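Trail Working Group - minutes
September 4, 2025
By the recording secretary, Nendbridge Hiking Association

The meeting opened with a quorum. The minutes of the previous meeting were approved with one correction: the spring at Tufa is seasonal and should not be listed as a reliable water source.

1. Grirnisov ridge route. The survey of the cross-border section is complete. The high point is entered at 963 meters. The western approach follows an old forestry track and needs no new construction. The eastern approach crosses a scree slope, and the group agreed to move the line uphill to the tree edge.

2. Waymarking. Paint marks on the Furneo side have faded and do not match the color standard used across the border. Agreed to repaint to the shared standard, with posts on open ground where no rock or tree is available. 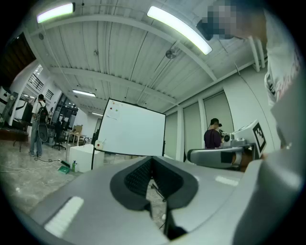

Posts will be set at intervals of no more than 500 meters, closer at junctions. Work on the upper section is to be finished before snow, with November as the cutoff.

3. Border crossing. Hikers still have to give notice before using the crossing point. The draft request asks for a single form valid for 5 days, accepted by both districts. One member noted that the current form is available in one language only. The draft was amended to ask for both and approved for sending.

4. Huts. The Tufa hut roof has been patched. Replacement of the stove was deferred - the two quotes received do not cover the same work.

5. Other business. The printed map is out of stock. A reprint will wait until the new line at item 1 is confirmed on the ground.

Meeting closed. Next meeting at Nendbridge, date to be circulated.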